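The Year I Learned to Lie on the Floor

I was the kind of person who bought exercise stuff the way other people buy cookbooks. Lots of good intentions, very little cooking. Then my back went out while I was putting on a sock, and my doctor told me, kindly enough, that I sat too much and slept badly and could probably fix both without spending a dime.

So I started stretching at home, before breakfast, in my socks. I gave myself 10 minutes because that's how long the coffee takes if I fill the pot all the way up.

The first week was awful! I couldn't get anywhere near my toes. I lay on my back with one knee pulled up and stared at the water stain on the ceiling (it looks like Ohio, sort of) and waited for the timer. My neighbor Rhiannon Prydderch, who used to dance, came by to return a casserole dish and caught me at it. She told me I was holding my breath. I said I wasn't. I was.

She sat down on the couch with her coat still on and talked me through it. Breathe out as you fold. Stop before it hurts. Bend your knees, for heaven's sake, there's no prize for straight legs. I've had paid classes that taught me less.

By June I was down there most mornings, and I'd started going to the Thursday-night kind of class I'd always made fun of, except ours ran at lunchtime in a room over the Zendholm bakery. Try holding still with your eyes closed while somebody pulls cinnamon rolls out of the oven downstairs. Thérèse Lavoie taught it, and she had a way of saying "and one more breath" that could mean anything up to five.

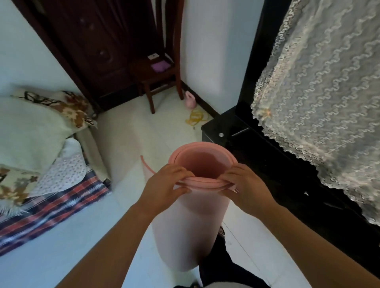
Is it better to stretch in the morning or at night?

Whichever one you'll keep doing. I'm stiffer in the morning, so I go slower and don't reach as far, and at night I bend more easily but I'm also likely to fall asleep halfway through.

I do both now when I can. The evening one is mostly legs up the wall while the dishwasher runs, and I won't hear a word against it. Pravesh Baloyi, who had the spot by the window in class, does his on the landing at work between phone calls, and he swears his shoulders have dropped an inch.

I did get carried away for a while. I signed up for a weekend in Brernitz with a friend from class, Chutima Rungrueang, and we did so many hip openers on the first day that neither of us could manage the stairs to dinner. We ate crackers in the room and laughed until it hurt, and then everything hurt. On the second day we skipped the morning session and walked along the river instead - slowly, like two old ladies carrying eggs.

What I'd say to anyone with a cranky back is check with a doctor first, and then start so small it feels silly. Calves against the kitchen counter. Shoulders in the doorway. I still can't put my palms flat on the floor, and I've stopped caring much.

I can put my socks on standing up, though. Left foot first, one hand on the dresser.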